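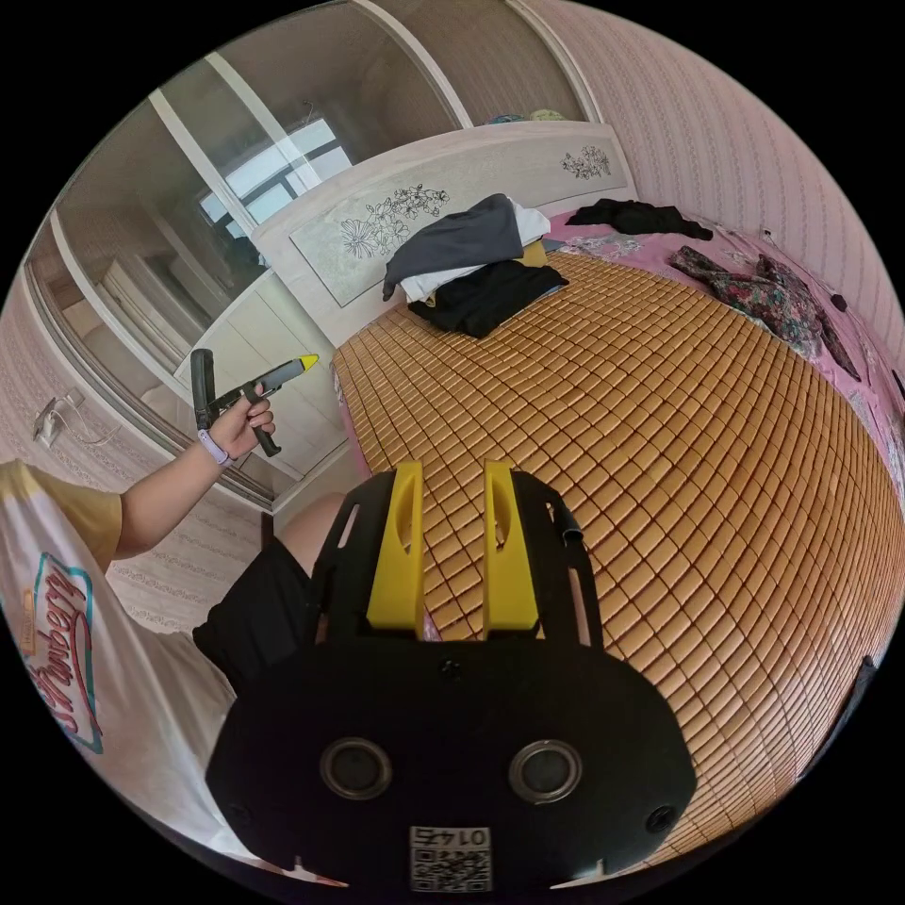

Figure 1. Glue gun in use position at the bedside, Dundoven.

Wemton Housing Papers, February
By the Stusora Domestic Space Group

4.4 The bed as a work surface

Diaries from 114 rented households gave 459 entries for small tasks done in the bedroom. Mending, sorting and folding were coded separately from storage. Where a dwelling had no spare table, the bed was the most common surface for work on clothes.
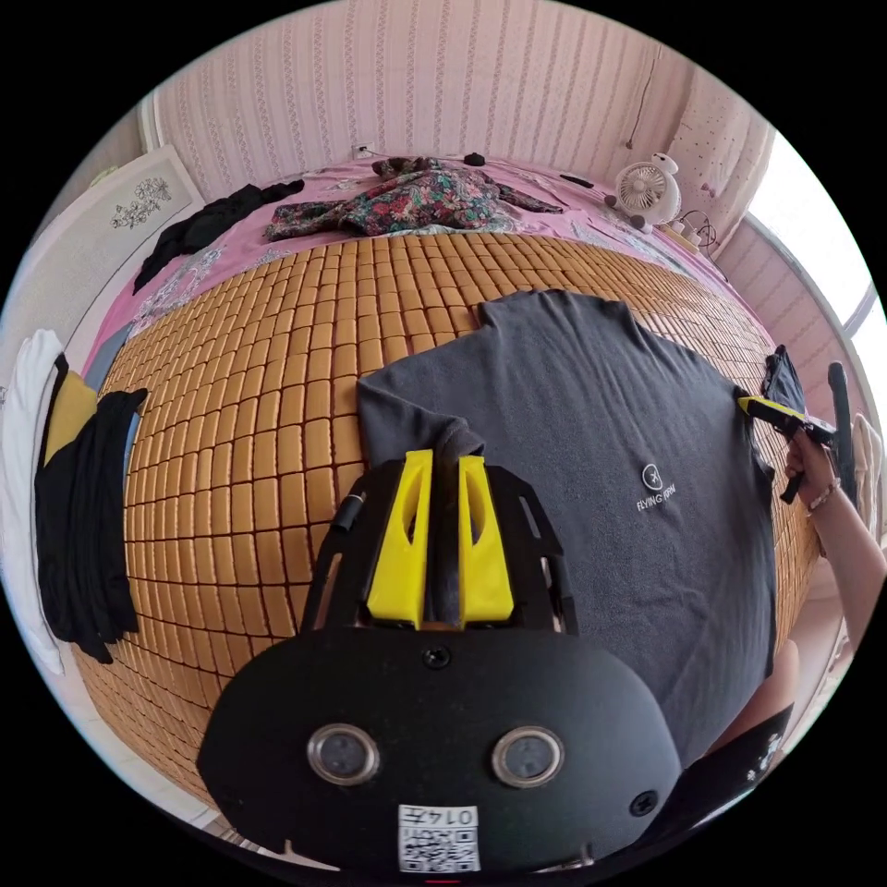

One tenant replied that the code for folding was too broad, as shirts left flat for an hour had been entered as work in progress.

We kept the code but split it by duration. Entries of under four minutes were treated as handling.

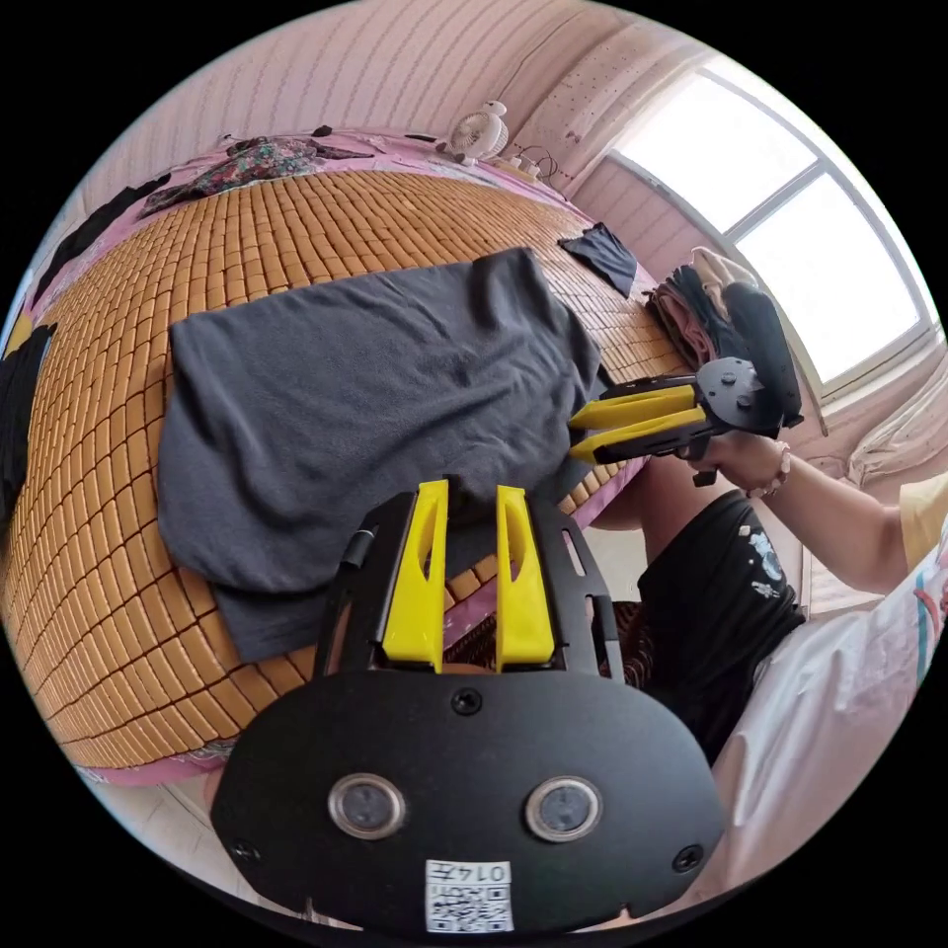 Floor area alone did not predict where folding took place. Access to a clear surface at waist height was a better guide. A folded cloth on a bed, as here, was coded as linen at rest unless the diary recorded a task.
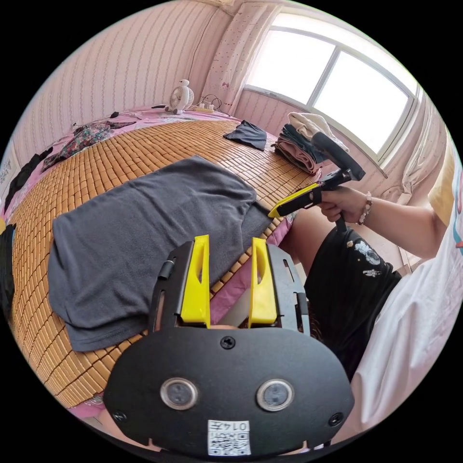
A second reader thought that shared flats in the Mbeki block should be reported apart, because a bedroom there also serves as a sitting room. Separate figures are given in Section 5.

Contact: Wemton Housing Papers, editorial office | © Stusora | Back to top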